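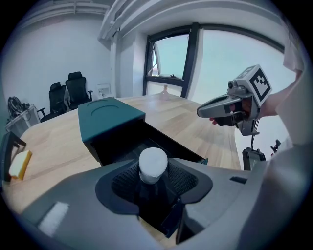

Slide 1. Hand-held grippers at the table, with the teal box and the slice of bread.

Start without the title. Let them look at the slide, then ask who in the room has taught a robot anything that still worked the following month. Wait for the hands.

Say where I stand. I run demonstrations for a living and I still think we oversell them. The pitch at Greron was that anyone can pick up a pair of grippers, do the chore, and the arm learns it. The picking up part is true.

Numbers, slowly: we planned 3,000 demonstrations of the drawer task and kept 503. Don't apologize for the gap. Most of the rest went because tracking dropped out or the operator's wrist did something no arm of ours can copy. 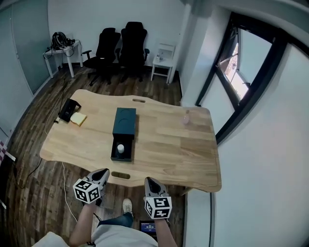 A person sitting down with two grippers has shoulders, a lap, and a habit of leaning in. The robot gets the gripper path and the camera view. It doesn't get the lean. Ask the room how much of the skill was in the lean – I don't know either.

Remote control next. Ranen people will say it fixes this, as the robot's own joints do the moving. Partly fair. But our operators were much slower that way, and they got timid near the drawer front. The policy learned timid.

Stevden test, keep it short. 100 trials on the same table, fine. Then we moved the box 40 centimeters and it reached for where the box used to be. (Pause. Someone always laughs.)

If the Karamanlidis question comes up – "won't more data solve it?" – say maybe, and ask who is paying for the hands.

Skip the cost slide if we're past 3:30. Last slide is the list of rejected demos by cause. Leave it up during questions.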